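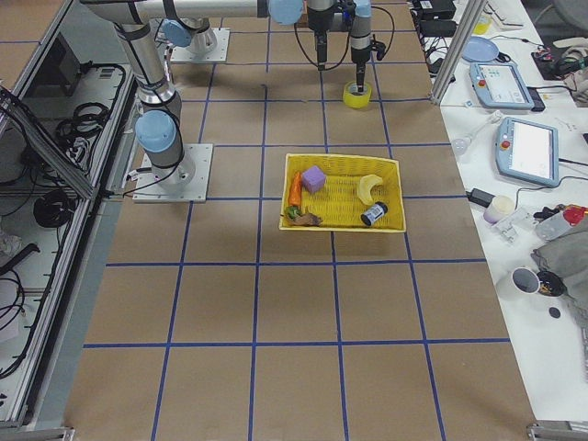
Two arms over the taped grid, one set of fingers in the yellow tape roll, basket in the middle.

Cropper: pick-and-place recordings from the Akonham Robotics Club

By Tala Hattar, 9 March 2025

Welcome! Cropper is our club's first shared dataset, and we're so happy to finally put it where other student teams can get at it. It holds 958 recordings of our two-arm table, made for the tidy-up round at the Brirness student meet in May.

## What's in it

Every recording is one try at one task. The objects are mostly toy food (the carrot is a club favorite and has its own channel in our chat), plus a foam cube, a small bottle, rolls of tape and a yellow woven basket. Failed tries are included and marked `fail` in `labels.csv`. Please use them! Our best model so far got a lot better once we stopped throwing them out.

- `train/` and `test/` are split by session, so the same layout never lands in both
- `labels.csv` has the task, the arm used (`left`, `right`, `both`) and the result
- `grid.json` maps the blue tape cells to table positions
- `valtis/` has our loader, which runs on Python 3.10 and up

## Getting started

Run `pip install -e valtis`, then `python -m valtis.peek --n 37` to play a random handful. The full download is 80 GB, so grab `test/` first if your connection is like ours.

## Known problems

Tape rolls are labeled `ring` in the early sessions and `tape` later on. The loader treats them as the same thing, but the raw file doesn't. Lionel Staniforth is fixing the grid file for sessions where we re-laid the paper.

## License

CC BY 4.0. If you build something with it, write to us, we'd love to see it!

This site uses cookies to remember your settings. Accept | Decline

© 2025 Akonham Robotics Club | Contact | Back to top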